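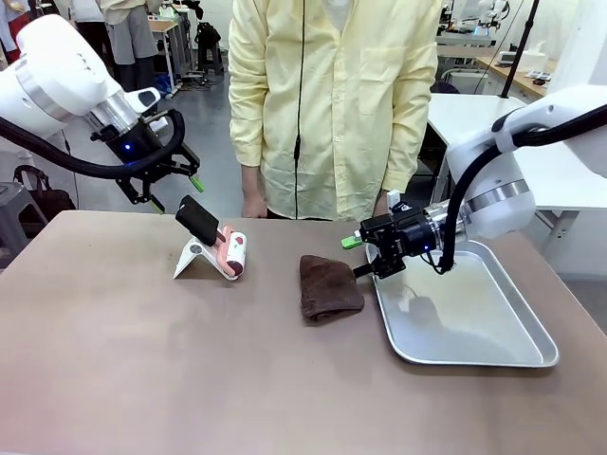
Towel-folding robots stopped at Plasell after an arm swings without being told to

By Simão Leitão

Saturday's paper usually gets something cheerful out of me, but I spent most of this week on the phone about a robot arm, so that's what you're getting on December 19, 2020.

The short version: the two-armed robots at the Plasell lab in Destetia, the ones being taught to do small household chores, have been switched off since Tuesday afternoon. One of the arms moved sideways across its table when it should have been holding still, and it hit a lab worker on the forearm. She was checked out and went home the same day with a bruise. No broken bones, no ambulance, and she told me she'd be fine if I left her name out of the paper, so I'm leaving it out.

I know a few of you have kids or neighbors working over there (the place has grown a lot since they opened it in September of last year), and I've already heard two versions at the bakery in which the robot "attacked" somebody. It didn't attack anybody. It was in the middle of a job with a lint roller.

The job goes like this. You put a lint roller on a little white stand, you lay out a dark towel, and the left arm is supposed to pick up the roller by its handle and run it over the cloth. There's a steel tray on the other side for the right arm to deal with later on. It doesn't sound like much, and it takes a robot a very long time to learn! The people there have been at it for weeks. They had logged 2,630 tries by the time everything was shut off, and a person stands at the table for every one of them to put things back where they started.

That last part is how somebody came to be in reach. Between tries the arms go into what the lab calls a hold, where the motors stay on but nothing is supposed to move. The worker leaned over to straighten the towel. The left arm came out of its hold on its own and swung toward the middle of the table, and her arm was in the way. It stopped when it met her, backed off a little and then just sat there, she said, "like it was waiting for me to apologize."

So what happened? I asked Vitória Cunha, who runs safety for the lab, and she was more open with me than I expected. She'd rather people hear it from her than at the bakery, I think.

The robots get their orders from a control program called Tukden. When Tukden puts an arm on hold, the arm is supposed to send back a message saying it got the order. If that message doesn't come within 200 milliseconds, the program is meant to cut the power to the motors. On Tuesday the message didn't come. The power stayed on anyway, and the program sent the arm the next move in its list, which was the reach for the roller, starting from the wrong place.

"There are two things wrong there and I'm not happy about either one," Cunha said. "A message got lost, and messages do get lost. The part that keeps me up is that the cutoff didn't cut anything off."

The lost message may have come down to a cable. If you've ever seen one of these arms you'll know they have a thick black cable looping down the outside to the gripper, and it bends every time the arm does. The plug at one end of it had worked slightly loose. Moreira, the shop out on the north road that does the lab's wiring and maintenance, pulled the cable on Wednesday morning and is testing it now. The shop wouldn't talk to me beyond saying yes, they have it, and no, they aren't finished. Fair enough.

The cutoff is a different story, and it's the one I'd want answered if I worked there. Cunha says a setting was changed in the fall so that short hiccups wouldn't keep stopping the robots. Somebody had been getting fed up with restarting them. The change was supposed to apply only to the grippers, and it ended up applying to the whole arm. It was written down, she says, and it was signed, but the test that should have followed was never run on this particular robot. I asked who signed it and she wouldn't tell me. I asked again on Thursday and she still wouldn't tell me, but she did say it wasn't anyone junior.

There was one earlier warning, too. When they went back through the logs after the accident they found that the same arm had twitched on try number 797, weeks before. It only moved a little, no one was near it, and the person working the table wrote "small jump, left" in the notes and carried on. I've read that note (she let me look at the page) and it's three words in a long column of remarks about towels. I'd have missed it myself.

I also talked to a fellow who works a table in the same room, and he was cross about it. He says the big red stop button for his robot is on the far side, so if you're leaning in you can't get to it without walking around. He'd asked for a second button and been told it was on order. Cunha confirmed that one, and says the buttons have arrived and will be put in before anything gets switched back on. He'd also like a rule that the motors are off whenever there's a hand over the table. That one's been agreed to as well, though it'll slow them down quite a bit. Every restart takes a minute or so and they do an awful lot of restarts.

For now all the robots in the room are off, including the ones that never gave any trouble. The staff are being paid as usual. Cunha wants each arm checked for the same setting and each cable looked at, and there's a written check with 103 items on it that has to be finished for every station. She wouldn't promise me a date. My guess is they won't be running before the new year, but that's me guessing.

The lab is holding an open hour for families of the staff next week, with masks and a limit on how many can be in the hallway at one time. Call the front desk if you want a spot. I've put my name down and I'll write up whatever they say about the cable.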